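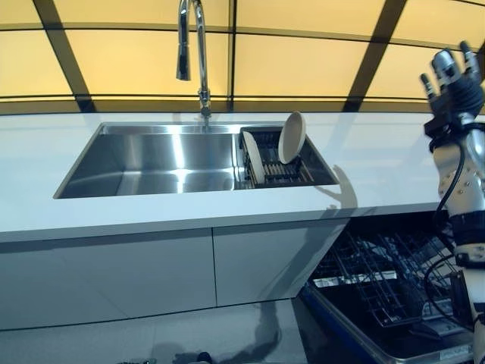
Section 2. Before You Order

Read this section before you sign anything. Section 3 covers delivery and unpacking, and it assumes you have done what is written here. Our support line can tell which customers skipped ahead, usually by the opening question, which is "Does it come with a ramp?" It does not come with a ramp.

The Jarnus is a two-armed household and light-commercial robot for kitchen work: loading and unloading a dishwasher, clearing a drying rack, wiping counters, putting things away at a height a person would also find sensible. It is sold by Flastero and by a handful of approved dealers. The planning steps are the same whoever takes your money.

2.1 Decide what it is for

1. Write down the jobs you want done. Use verbs. "Help in the kitchen" is a wish. "Move plates from the rack to the cupboard left of the stove" is a job, and we can quote for it.

2. Next to each job, write how many minutes a day a person now spends on it. Use a clock. Estimates made from the couch run high for jobs you dislike and low for jobs someone else does.

3. Cross out anything that involves raw meat, open flame, small children or the cat. The Jarnus is not rated for any of these, and the cat has not agreed to it.

4. Add up what remains. If the total is under 20 minutes a day, put this guide down and buy a nicer sponge. We would sooner lose the sale than take the return, which costs us more than you would think and involves two people and a truck.

Note: A second dishwasher is the main competitor to this product in small offices. It is cheaper and it never needs a software update. Price one before you go any further.

2.2 Measure the kitchen

You need a tape measure, a pencil and the planning sheet from the inside back cover. Measure in inches. Measure twice if there are two of you, and don't compare until you are both done.

1. Measure the clear floor in front of the sink and dishwasher with the dishwasher door all the way down. People measure this with the door closed, because that is how kitchens are kept when someone has a tape measure out. The open door is the number we want.

2. Check that the robot can stand beside the open door and reach both the lower rack and the sink. Allow 36 inches of clear floor on whichever side it will stand. If your dishwasher opens into an island, a wall or the only route to the bathroom, write that on the sheet in capital letters.

3. Measure the height of the counter. Standard counters are fine. Counters raised for a tall owner or lowered for a wheelchair user are also fine, but they need the adjustable column, part of the Plus package in 2.4.

4. Measure from the counter surface to the highest point of the faucet, then from that point to whatever is above it. Tall faucets are lovely to look at and are the thing most often struck during the first week. Pull-down heads survive this better than you would expect. Finishes do not.

5. If your drying rack sits down in the sink, measure the depth from the counter to the bottom of the rack. The hand needs to get in, take a plate by the rim and come straight out again.

6. Look at the floor. The base rolls over tile, sealed wood, vinyl and polished concrete. It does not roll over a bath mat that somebody has put in front of the sink. Pick up anything small that lives down there.

CAUTION: A very glossy floor can confuse the base's floor sensors. If yours is shiny enough to show the cabinets upside down, mark "reflective" on the sheet. The installer will bring the matte test strips and you will be asked to leave them down for the first day. They are ugly. Leave them down.

2.3 Light, power and network

1. Stand at the sink at 8 in the morning, at noon and at 6 in the evening, and note where the light comes from. The Jarnus can work in strong backlight, including in front of a window or a lit wall, but calibration takes longer and you will be billed for installer time past the second hour.

2. Watch for hard shadows on the counter. The robot's own arm throws one. It has been taught to ignore it, with good results on pale counters and middling results on busy granite.

3. Find a grounded outlet for the charging dock that is not shared with the microwave. If you don't know what shares a circuit with the microwave, run both and wait.

4. Check the wireless signal at floor level, where the dock sits. The bars on your phone at chest height are a different matter.

Note: Photograph the kitchen as it is on a normal evening and attach the pictures to your planning sheet. Please don't tidy. We had one customer send a spotless kitchen, order the Basic package on the strength of it, and then take delivery in what was plainly a different kitchen in every way but the address.

2.4 Choose a package

Basic. Fixed column, two arms, jointed hands, dock, one installation visit of two hours. Suits one kitchen with one sink and one dishwasher.

Plus. Everything in Basic, with the adjustable column, a second installation visit and a spare set of finger pads. Suits rented space, shared offices and anyone who checked more than two boxes on the planning sheet.

Site. Two or more units with shared mapping. Quoted by the job. Talk to a person before asking for it, as the quote runs long and includes a section on elevators.

If you are stuck between Basic and Plus, look at your answer to 2.2 step 2. Capital letters mean Plus.

2.5 Work out the real cost

The price on the front of the brochure is true, and it is also the smallest number you will see. Fill in the following on the budget page of your planning sheet.

1. Purchase price or monthly lease. The lease has a minimum term of 24 months. Read the part about early return.

2. Yearly service plan: $1454 per unit. This covers one inspection, software, and labor on failures that are not your fault. The technician decides whose fault it is, and is generally fair about it.

3. Finger pads: $87 a set. Pads wear faster on wire racks than on shelves. Budget for two sets a year in a home, four in an office.

4. Breakage allowance: we suggest setting aside $90 for the first three months. Customers with plain, heavy plates get most of it back. Customers with their grandmother's gold-rimmed service should box it up before delivery and visit it from time to time.

5. Changes to the kitchen. A moved outlet, a different drying rack, a swapped cabinet handle. Most households spend nearly $500 here and are surprised by it, although it is printed on this page.

6. Your own time. Plan on an hour a day in the first week, standing nearby, watching a machine put a plate away more slowly than you would. You may not speed it up by helping. Several people have tried.

CAUTION: Do not leave out the service plan to make the first-year figure look better to your manager or your spouse. The unit stops taking updates after 60 days without one, and the conversation you avoided in May will be waiting for you in July.

2.6 Compare quotes

Get at least two. Ask each dealer to put the following in writing:

- delivery to the kitchen, as opposed to the curb
- number and length of installation visits
- which of your listed jobs will be set up before the installer leaves
- response time for a stopped unit
- what happens to the data from the head camera, and who can look at it
- buy-back value at the end of the lease

Ledesma and Drakow are both approved dealers and both use our installers, so a large gap between their quotes usually means that one of them has left something out. Find it. It is most often the second visit.

If a dealer offers to demonstrate in a showroom, go, and bring two of your own plates and the mug you use most. A showroom rack is loaded by somebody who knows how the hand works. Yours is loaded by whoever lost the argument. Ask to see a plate that is leaning picked up as well as one standing straight, and ask to see it done with the dishwasher open.

2.7 Get agreement from the people who live or work there

1. Show the job list to everyone who uses the kitchen.

2. Tell them where the dock will go and which stretch of floor has to stay clear.

3. Agree on who may press the red stop button. The correct answer is everyone.

4. Agree on who will clean the hands. The correct answer is one person, by name. Write the name on the sheet.

2.8 Send in the planning sheet

Mail or upload the completed sheet with your photographs. It will be read by Everaldo Moura or someone in his office, and you will hear back in five working days with one of three replies: approved, approved with changes, or a phone call. The phone call is nothing to worry about. It is nearly always the dishwasher door.

Do not schedule delivery until you have the reply in hand. Delivery slots can be moved once at no charge. After that there is a fee, listed in Section 9 with the other fees.

Go on to Section 3, Delivery and Unpacking. Keep your copy of the sheet, as the installer will ask for it at the door.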